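Recording Your First Folding Demos with Two Arms

So you want to teach a pair of arms to fold clothes! Good choice. Laundry is forgiving, cheap and a lot of fun to record, and you can get a decent starter set in an afternoon.

Before you start
Pick one type of garment and stay with it for the whole session. We did 28 takes with shorts before touching a T-shirt, and the policy was much better for it. Bright colors on a plain gray surface make the footage easy to review later.

Recording a take
1. Drop the garment on the surface from a different height each time. Messy is great!
2. Start the recorder, wait a second, then move.
3. Bring one gripper to an end of the garment and close it gently. Keep the other open and nearby.
4. Move slowly. Fast moves feel good on the leader arms but they replay badly.
5. If you miss a grasp, open up, back off and try again. Keep the take — recoveries are some of the best examples you'll collect.
6. Stop the recorder and type a short note on how it went.

Check your views
After every 10 takes, play back all the cameras side by side. The fingertips and the cloth should both be in view on the wrist camera. Koen Van Beek lost a whole Tuesday morning to a camera that had slipped a little, so please don't skip this one.
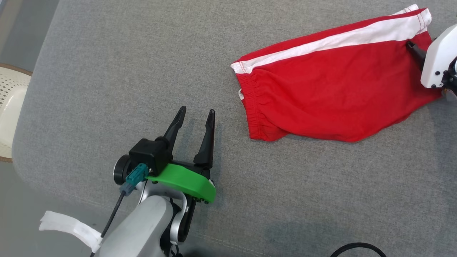
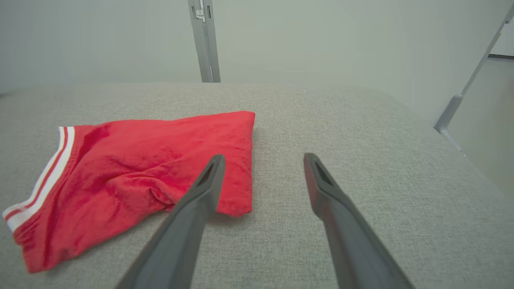 Red shorts on the gray surface: head view first, then a wrist camera.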